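3.2 たたむ前の布と、広げる手間

洗濯物をたたむという家事は、あまりに身近なためか、たたみ方そのものばかりが語られてきたように思う。けれども筆者らが聞き取りを重ねるうちに気づかされたのは、多くの人が「たたむ」と呼んでいる時間のかなりの部分が、その手前、つまり丸まった布の端を探し、向きを確かめ、机の上に落ち着かせるまでの時間だということであった。協力を得た17世帯のうち11世帯が、いちばん面倒なのは広げるところだと答えている(Niskanen の家事日誌でも、この点は繰り返し書き留められていて、読んでいて思わずうなずいてしまった)。

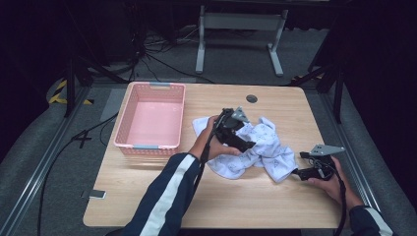
図3 くしゃりと寄った柄物の白い布と、かご

かごの置き場所も、ささやかながら見過ごせない。作業する人の左にかごを置けば、右側の天板がそのまま布のための場所になる。机が狭い家では、かごを床に下ろすという人もいたが、たたみ終えるたびに腰をかがめることになり、20分も続けるとなかなかこたえるそうである。

さて、Tシャツのように形の決まった衣類では、また少し事情が違ってくる。袖や裾という手がかりがあるので、広げること自体は比較的やさしい。そのかわり、薄い生地は一度平らにしたつもりでも細かなしわが残りやすく、重ねたところに折り目がつくと、下の層がずれていないかどうかも気になってくる。図4のように裾が机の手前からわずかに垂れることもあり、奥へ引き直すか、そのまま折り進めるかは、人によって好みが分かれるところであった。Wang は後者を好み、折れば裾はどうせ机に戻ってくるのだから、とおおらかに書いている。

図4 机の手前側に広げた白いTシャツ
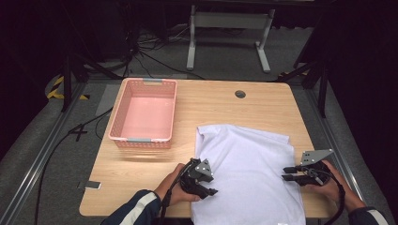
3.3 しわをどこまで許すか

しわの許容度については、世帯ごとの差が思いのほか大きかった。すぐ着るものなら気にしないという声が多い一方、来客用の布類だけは別だと話す人もいて、同じ家の中でも基準はひとつではないようである。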